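Home & Garden Help > Furniture and Finishes

White haze on tabletop after humidifier sat on it, is it the finish or the wood?

Posted by marlow_t, December 2020

I have a light colored dining table that I bought used from a place called Echeverri when I moved to Tiltonton in September. I don't know what wood it is or what is on top of it. The seller just called it "light wood" and I didn't think to ask more.

My apartment gets very dry once the heat comes on, so I set a Fluvix humidifier at one end of the table and ran it overnight for most of a week. When I moved it there was a cloudy white area under it, a bit bigger than the base. It feels smooth. There is no swelling that I can feel with my fingers, and the edges of the table look normal.

So far I have tried wiping it with a dry cloth, then a damp cloth with dish soap, then leaving it alone for 4 days. The soap did nothing. Leaving it alone may have helped a little at the outside of the patch, but I could be talking myself into that.

A coworker told me to iron it through a towel and my mother told me to use mayonnaise. I'd like to hear from someone who has done either one before I put heat or food on a table I eat at every day. Also, do I need to strip the whole top if this doesn't come out? I rent, I don't have a garage, and I own one sander, the small kind.

I also have a Winix air purifier in the same room if that makes any difference to how the table dries out.

Segundo Betancur
Member, 3000+ posts

The haze is moisture caught in the finish. If it were down in the wood it would be dark, gray or black, and you would probably feel the grain standing up. White is the better color to have.

Before you do anything, find out what you have. Look at the underside and at the end of the top. If the grain on the face runs over the end and you can see end grain that matches it, it is solid. If there is a thin line where the face stops and something else starts, it is veneer or laminate. Laminate doesn't usually turn cloudy from a humidifier, so if that's what you find, you may be looking at mineral residue from the tap water. Ultrasonic humidifiers put out a white dust and it will dry onto anything nearby. Wipe a corner of the patch with white vinegar mixed half and half with water, dry it right away, and see if it changes. Don't leave vinegar sitting on it.

If it's wood with a clear finish, go in this order and stop when it looks right.

Wait. Two weeks with nothing on it. You said the outside may already be clearing, and that is how it goes, from the outside in.

Hair dryer on low, held 8 inches off and kept moving. Feel the surface with your hand as you go. It should get warm and no more than that. Five minutes, then let it cool completely and look again. I like this better than an iron because you can see what you're doing. People do use an iron with a cotton towel, no steam, lowest setting, and it works, but I have also seen the weave of the towel printed into a lacquer top.

Mayonnaise is only oil with other things in it. Use plain mineral oil or petroleum jelly, leave it overnight, wipe it off. It helps with light haze and won't do much for heavy haze.

The last thing is a very mild abrasive. 0000 steel wool with paste wax, going with the grain, almost no pressure. This will change the sheen a little, so expect to do the whole top to match.

Do not sand it. If it is veneer, a power sander can go through the face in seconds and there's no fixing that in an apartment.

The purifier makes no difference. It moves air around, that's all.

pinehollow

I had the same thing from a humidifier. Mayo worked for me but the kitchen smelled like a sandwich for a day. Put a tray under it next time.

DeeGarner
Member

Agree with most of what Segundo said, but check the light before you check the finish. I spent nearly a month treating a "white spot" on a pale table, and half of what I was rubbing at was reflection from the window. Light tops are bad for this. From one side of the room mine looked ruined and from the other side it looked fine.

What finally helped was looking from more than one position. Mark the edge of the cloudy spot with painter's tape, then walk around to the other side. Real haze stays inside the tape. Glare moves when you do. Do it again at night with one lamp on.

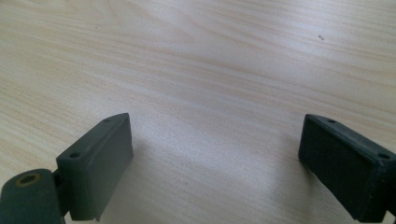
Pale top with wavy grain. The whitish patches in the middle are reflected light.

Once I had the tape down I could see that my real spot was about the size of a coaster. I used the hair dryer on it, three rounds over two evenings -- the second round was the one where I noticed a change. There is still a faint ring if I go looking for it. I quit there and I would again.

Two other things. Test the oil underneath first, because an unsealed top will drink it and go darker. And don't put a tablecloth over it while it's drying out, especially vinyl. I did that because company was coming and I think it set me back.

For the humidifier, I'd get it off the table altogether. Mine is on a plant stand now with a boot tray under it. If the mist is falling on the furniture, the setting is too high or the unit is too low.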